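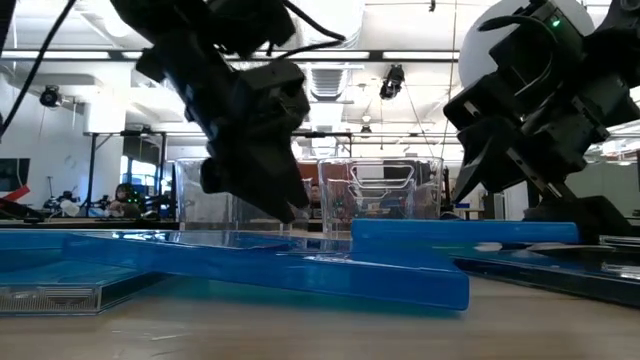 Unit 5: Trays, Bins and the Working Surface

Search this course Go

Welcome back! Last week was drawers, and this week we get to my favorite part of home organization: what happens on top of the table. Please bring your Nugroho reading (the short chapter on open storage) and a tape measure.

Key ideas

Clear bins are wonderful for anything you reach for in a hurry. With two see-through containers side by side, you can check what's in both before you lift a finger. A handle cutout near the rim is worth looking for too, because you can pull the bin off a shelf with one hand.

Trays do a different job. They hold a zone. A blue tray on a pale wooden table makes a border your eye picks up right away, and small stuff stops wandering! Trays with a mesh edge are great for things that need some air (garlic, damp sponges, seed packets after a wet day).

Stacking: big tray over small is fine for a short while, but the bottom one disappears from your routine fast. Melati Simanjuntak tested this in her Sorkthorpe kitchen and went 8 days without touching the lower tray.

Try it at home

1. Clear one tabletop completely.
2. Put back only bins and trays, all empty.
3. Live with the layout for an evening, then fill it.

Sketches go to Magnus Yule by Fri 26 March. Pencil is great, and messy is welcome. We'll pin them up and start labels next.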